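Filed under: Reading & Writing > Poetry in Translation

How I Translate a Short Poem (Even When My Grammar Is Shaky)

I've been translating poems for fun for a few years now, mostly from Afrikaans and a little from French, and people in my reading group keep asking how I go about it. So I finally wrote the whole thing down. You don't need to be fluent! You need a decent dictionary, a poem you love and a free evening or two.

Pick something short

My first try was a sequence by Bheki Mahlangu that ran to 59 lines, and I gave up somewhere in the second section. Go for 12 or 14 lines, tops. Something with a clear speaker and a concrete subject is much easier than a poem full of wordplay, because puns will eat your whole weekend.

Copy it out by hand

Yes, the whole poem, and leave two blank lines under every line of the original. I use a cheap Storkent pad with wide ruling (the Ondham ones are prettier but my pen bleeds through). Copying makes you notice commas you skated right over, and you start to hear where the poet takes a breath.

Write the ugly version

Go word by word and put the plain English meaning on the first blank line. Keep the original word order even when it sounds ridiculous. If a word has two possible meanings, write both with a slash between them - don't choose yet. In one of my Mahlangu poems there was a word that could be "yard" or "farm," and I carried "yard/farm" through several drafts before the last stanza settled it for me.

Look up the words you think you already know, too. I went through an entire poem once thinking a bird was a pigeon when it was a dove. Same family, very different mood.

Read it out loud, both ways

Read the original aloud, then your ugly version, then the original again. Tap the table on the strong beats if that helps. You're listening for where the poem speeds up and where it stops dead, and I put a little pencil tick next to any line where my English drags.

Now put the notebook away until the next day. I know, I know, you're on a roll! But I do my worst work after 10 at night, and the lines I was proudest of are usually the ones that go in the morning.
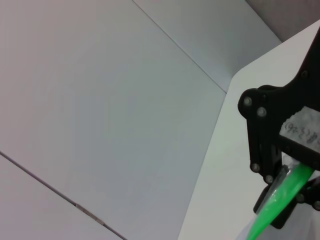 Decide what you're willing to lose

You can't keep the rhyme, the rhythm, the exact meaning and the tone all at once, so choose your top two and write them at the head of the page. For a lullaby I'd keep rhythm and tone. For an angry political poem I'd keep meaning and tone and let the rhyme go completely. Hwa-young Chae, who runs our group, always goes for sound first, and we argue about it every February when we swap poems.

Write the real draft

Use the second blank line now. Work in whole sentences instead of single lines, even if the sentence runs across a stanza break, then cut it back into lines afterward. If you're stuck on one word, leave a gap and keep going.

Show it to two people

One should know the original language and one shouldn't. Cheng-en Chou reads mine without a word of Afrikaans and just circles anything that sounds like a manual. My other reader catches the actual mistakes. You want both kinds of grumbling.

Check the rights before you post it

If the poet is living or died fairly recently, you'll usually need permission to publish, and that includes your blog. Write to the publisher, say which poem and where it would appear, and be patient. Bhatt took most of a spring to answer me, but they said yes and were very nice about it. Put the poet's name first and yours underneath as translator.

We use cookies to remember your preferences and see which pages get read. Accept / Manage settings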